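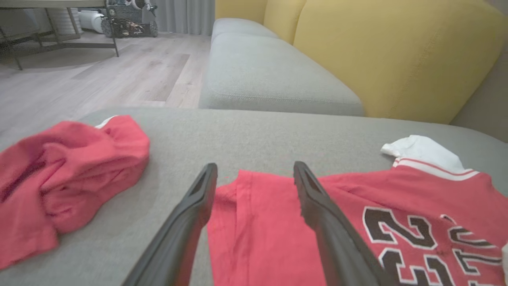 I spent most of last month on one question: does the policy fold better if we stop showing it tidy starting positions? I now have enough numbers to write something down, so this post is mostly for my own records and for the two or three people who asked after the last one.

The task is clothes on a sofa. Two arms, parallel-jaw grippers, one garment to be spread and folded in half twice. We had 2,175 demonstrations from the spring, nearly all of them starting with the garment laid out flat. The policy trained on those (we call it Petchrat, after nothing in particular) does well when the garment is flat. When it is bunched up it tends to grab a fold in the middle, lift, put it down again and repeat until the time limit.

For the new set I recorded 446 demonstrations with messy starts only. Each one began with the garment crumpled, twisted or partly inside out. I used sports kit for a lot of it. Mesh is slippery, the layers slide over each other, and a lining in a different colour gives the model something to get confused by. Big printed numbers are a mixed blessing. They help it work out which way up a shirt is when they are in full view, and they mislead it when half a digit is showing round a fold.

Training was the same as before, with the same network and the same schedule. The only change was how often the messy demonstrations were sampled. I tried 4 mixing ratios and the middle two came out close enough that I wouldn't choose between them. 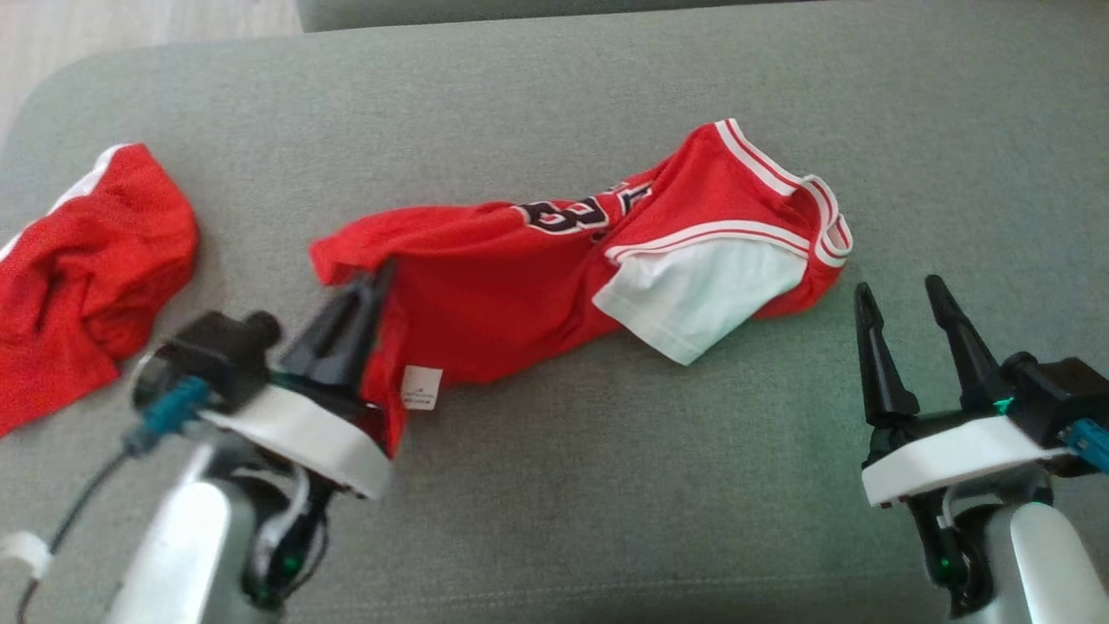 The part I had not expected to matter was which hand goes first. In the old data I almost always closed both grippers at nearly the same time. In the new set I often held one end with one arm and left the other open until there was an edge worth taking. The retrained policy picked up this habit and it accounts for much of the gain, as far as I can tell from watching the rollouts. When I took those demonstrations out and trained again, the regrasping loop came back.

It still fails. Out of the last batch of messy starts, 19 ended with a sleeve or armhole trapped under the fold, and the policy carried on as if all was well. It has no notion of checking its own work. I have a rough idea for a second pass that looks at the outline before the final fold, but I haven't written any of it yet.

The logs are in Gestora under the December folder, along with the config for each ratio. I left out the first evening's runs, as the left wrist camera was set to the wrong exposure. Next job is towels.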